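Gripper lets go of jars halfway to the rack

elango_n
Joined: February
Posts: 100

So my kitchen shelf robot is finally picking up jars by itself and I am thrilled with it – except for the part where it drops them. It picks fine, lifts fine, then somewhere over the table the fingers relax and down goes the jar. Error 1415 on the Birkelari controller every time, "hold current lost". No breakage yet but I'd like to keep it that way. Small spice jars are the worst. Anyone seen this?

kjell_r
Ooh, I love this kind of fault! My money is on the pads. Once they're worn they slip, the fingers close further than expected, and the controller gives up. Fresh pads, job done.

elango_n
Wrist camera view from this morning, with the spice jar between the fingers and the sauce jars over on the rack.

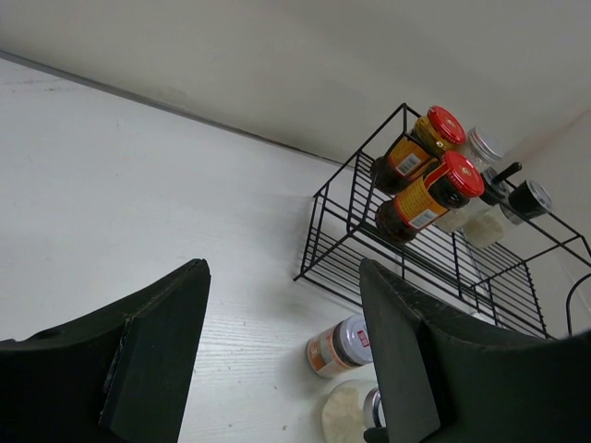
Does the error come up if you run the same path with nothing in the gripper?

It comes up about one time in three with the fingers closed on air, always when the wrist rolls past the halfway point.

dsundaram
Then I don't buy the pad theory, sorry Kjell. Closed on air there's nothing to slip. A fault that follows the wrist angle is a cable. Mine did exactly this on a Petavora arm, and the break was inside the sleeve where you couldn't see it. Wiggle it with the power on and your hands well clear of the fingers.

kjell_r
Fair point on the cable, but I'd still change the pads! Two faults can live in one gripper. I do mine every 1000 cycles.

aishwarya_a
Can I be the boring one? Whatever the cause, it shouldn't open when it loses hold current. There's a setting for that, "on fault: release" or "on fault: lock". Release is the default on the older firmware. Put it on lock and stay off glass until this is sorted.

elango_n
Dinesh, you beauty! Bent the cable near the wrist and 1415 popped up straight away. And Aishwarya, yes, mine was set to release. Switched to lock. New cable is ordered, and fine Kjell, a set of pads too.

kjell_r
Ha! Post the cycle count when you swap them.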